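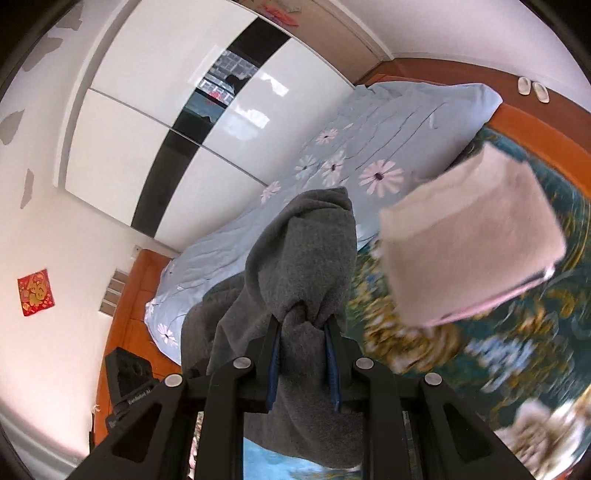 How many times must a person show a robot the same job before the robot can do it alone?
Several hundred for one job in one room, and several thousand if the room is allowed to change.

I heard these numbers, with small differences, from everyone I asked at Lovard, a company of modest size which occupies two floors above a bicycle shop in Brastard. I had expected to find engineers writing instructions. I found people folding clothes.

The work at Lovard is housework. The company wants a machine which can put away garments, straighten a quilt and hang up a towel, and it has decided that the best teacher for this is the human hand. A demonstrator takes a gripper with two fingers, holds it by the handle and does the job with it. A camera on the tool records what the gripper meets, and the movement of the tool is recorded at the same time. Later, a robot arm with the same two fingers learns from these recordings.

The company calls its project Renaud, after the street where the first tests were made. Much of it does not take place in the office at all. The demonstrators go with their grippers to ordinary bedrooms, with wardrobes, slippers by the bed and decorations on the wall, and they work there for a morning or an afternoon. A bedroom is a difficult place for a robot. The bed is wide and soft, the patterns on the blankets are busy, and a shiny wardrobe door gives back a second room which does not exist.

Clothes are more difficult still. A cup has one shape. A fleece has a new shape each time it is lifted, and when two fingers close on it the cloth gathers into a knot and hides its own edges. The demonstrator must decide where to pinch, how high to raise the garment and when to let go, and must do it a little slower than at home. "If I hurry, the robot learns my hurry," one of them told me. She had worked before in a dry cleaner's and was the fastest in the team for the first week, until she was asked to stop being fast.

I was allowed to try on a Wednesday, in the practice room. The tool was heavier than I had thought. My first attempt took 80 seconds and the pullover ended with one sleeve under the bed. My second was better, but I had used my free hand to help, and it had to be thrown away. The robot will have no free hand.

By May the team had kept 1,337 demonstrations with garments, and had thrown away roughly 262 more. The reasons for throwing away are written on a sheet beside the door: finger over the lens, cloth dropped outside the view, wrong starting place, telephone.

There is another way to teach, and Lovard uses it also. In the second room a demonstrator sits in front of a screen and moves two small arms, and two large arms behind a glass panel repeat every movement. This is control from a distance, and its advantage is that the robot itself does the work, so what is recorded is certainly possible for it. The disadvantage is the price, and the time. An arm cannot easily be carried up three flights of stairs to somebody's bedroom. The hand tool goes in a bag.

A laboratory in Drernia, with which Lovard exchanges results, works almost only by remote control and thinks that the recordings made by hand are too free. A person can twist the wrist in a manner that no motor will follow. In Brastard they agree that this happens, and they check each movement against the limits of the arm before it is used — the remaining question is how many good recordings are lost in this check. The two groups have discussed it for a year and I did not have the impression that they were close to finishing.

Before I left I watched the arm try a grey jumper by itself. It came down slowly, touched the cloth, opened and came down again a few centimetres to the left. It lifted the jumper by the collar and laid it over the edge of the mattress, not folded, but flat. Somebody wrote the result on the sheet. Then the jumper was thrown back on the bed, and the arm started again.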